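**Workshop gripper builders aim for October, but the arm is still missing**

May 27, 2018

PIRUTTHORPE — A small group at the Sandhu shared workshop says it will have a robot clearing kitchen counters by October. So far it has a gripper that a person has to hold.

Danish Ansari and Zyanya Cortés have spent $1,217 on the project, which they call Ullach. The plan is to carry the tool around by hand, record people picking things up with it, and train software on the recordings. They have 154 recordings and want 400 before they buy an arm. Where the money for the arm will come from is not settled.

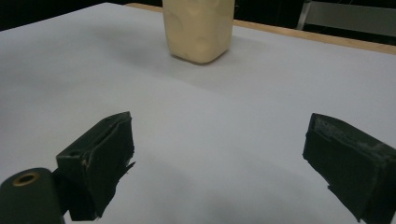 *The Ullach gripper's two black fingers, open toward a plastic container on a white tabletop.*

The covering on the fingers is already torn and peeling. Ansari called that a cosmetic problem and said a molded version is being drawn up. He had no date for it.

Cortés was more careful. "Picking up a bottle on a bare table is the easy part," she said. "We know a kitchen doesn't look like that."

Hammad Jatoi, who rents the next bench and builds motor controllers, doubts that a few hundred recordings will get them very far. He pointed out that a person holding the tool corrects every bad approach without thinking about it. "Take the person away and you find out what you had," he said.

Similar promises have been made in the building before. A laundry folder was announced there two years ago and its parts are still on a shelf.

The group plans an open evening for workshop members next month, with room for 12. Ansari said visitors will be able to try the gripper themselves. Nothing will move on its own.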